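Campus & Facilities | Career and Technical Education

A Rural College Moves Its Trades Programs Under One Roof

For most of its history, Erkamden Technical College taught its trades wherever it could find a door wide enough. Welding was in a former bus garage. Electrical students met in the basement of the administration building, and the machining program rented space from a feed supplier four miles out of town. Students enrolled in two programs spent a good part of the week driving.

The college's new Vurkwood Center for Applied Trades, which opened to students this fall, puts all 13 of its trades and technician programs in one building for the first time. It has room for 700 students. In its first term it enrolled nearly all of that number, and the evening sections in welding and industrial maintenance have waiting lists.

The college serves five counties and has a total enrollment of 1,357. Trades students have long made up about half of that, but the buildings they used accounted for less than a quarter of the campus floor space. A facilities review found that the electrical lab could not be expanded without replacing the service to the whole building, and that the old bus garage had no practical way to add ventilation for more welding booths. The review recommended against spending more on either one.
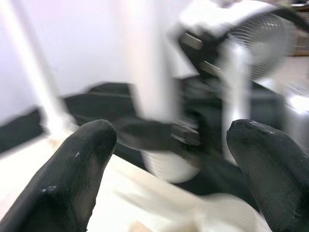
Starting from the class schedule

The design team began with the class schedule. Before any floor plan was drawn, the architects asked each department to list every course it offered, the hours each room was used and what was stored in it when it was not. The lists showed that four departments owned nearly the same set of hand tools and that three were teaching the same course in blueprint reading, in three rooms, with three different textbooks.

Those courses are now combined. First-year students from every program take blueprint reading, shop math and safety together in a group of shared classrooms along the south side of the building. The specialized labs are behind them, arranged by how much noise and dust they make. Electrical and instrumentation are closest to the classrooms. Machining and welding are at the far end, next to the loading dock, where steel can come in without crossing a hallway.

A single tool crib serves the whole building. Students check tools out with their ID cards. The machining faculty were against this at first and asked to keep their own measuring instruments in a locked room. They got the locked room.

The main hallway is 16 feet wide, which drew some criticism when the plans were presented. The extra width lets a forklift pass a group of students, and benches along one side are used between classes. Windows look from the hallway into most of the labs, so that high school groups can tour the building without going onto the shop floor.

Paying for it

Voters in the college district turned down a bond for a larger version of the project before approving a smaller one. The first proposal included an auditorium and a conference wing. Both were dropped. The second covered the labs, the classrooms and a parking lot with 128 spaces, and it passed in March.

The state paid for part of the site work. Nisex, a regional equipment supplier, provided the electrical trainers under a lease that lets the college replace them every six years. The college considered buying them outright — the total cost would have been lower — but decided it did not want to be teaching on the same panels 20 years from now, as it had been in the basement.

Construction ran into the same delays as other projects this year. Roof joists arrived 11 weeks late, and the first classes in the machining lab were held before the office furniture came in. Instructors used folding tables and whatever seats they could find.

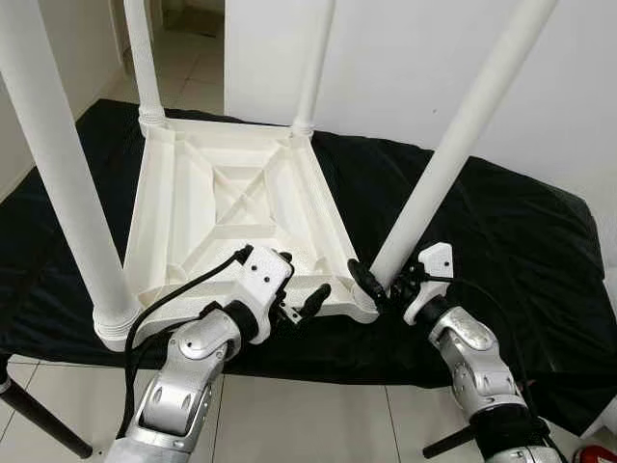
The remaining work is mostly outside. Grading for a covered yard, where heavy equipment students will practice, is set to begin when the ground thaws. The Yu Street entrance will stay closed until that is finished, and visitors should use the north lot.

The old bus garage has been sold to the county. The administration building basement is empty for now, and the college has asked for bids to turn it into records storage.

Related Stories
Community Colleges Rethink the Campus Library
What a Failed Bond Can Teach Facilities Planners
Shared Tool Cribs: Three Schools Compare Costs
Ventilation Basics for Welding Labs
Planning a Science Wing on a Tight Site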